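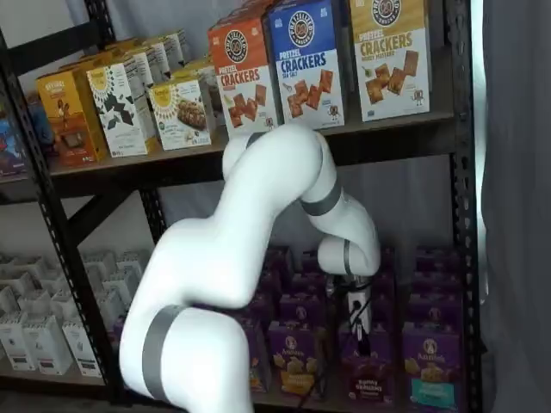 Da-eun Baek wrote in to ask whether I had ever made a cordial that didn't taste of boiled sweets, and would I please stop recommending tonic. Fair, on both counts.

I have been trying to sort out the home drinks cupboard since October, when a bottle of Valau elderflower went over in the heat from the boiler pipe and took the label off everything next to it. Out went the blue stuff. Out went the coconut stuff, which had separated into two opinions. What was left was gin, half a bottle of vermouth old enough to vote, and a lime.

So, sour mix. The shop kind is mostly sugar and a shade of green that limes have never attempted. Mine is lemon juice, lime juice and a plain syrup, equal parts sugar and water, warmed until it goes clear and then left alone. Two lemons to one lime suits me. Aravind Thevar does it the other way round and adds salt, and his is better, but he knows that already and needs no encouragement from me.

The ginger one took longer. My first go was just ginger peelings in hot water and tasted like a cold remedy for horses. Grate the root, skin and all, leave it in the syrup overnight, then squeeze it through a clean tea towel you don't love. It keeps for over 2 weeks in the fridge, or it would if my household had any restraint.

I did also buy a bottle, in the interests of fairness. The Hulska grapefruit mixer is decent, bitter enough to be taken seriously, and it comes in a bottle with a proper stopper — I'd pay for the stopper alone, and I think I more or less did. The Laaksonen spiced pear I can't recommend unless you've ever wanted to drink a candle.

Friday was the trial run. Four of us round the kitchen table, one shaker, and a lid that needed a firm tap on the worktop every single time. The ginger went first, with rum and a lot of ice. The sour mix went second. The pear went round once, politely, and came back to me at much the same level.

Da-eun, to answer you properly: try the grapefruit with soda, no spirit at all, and a sprig of rosemary if you have a bush to raid. No tonic anywhere near it. Next I'm having a go at rhubarb, as soon as the man at Dravside market stops charging for it as though it were jewellery.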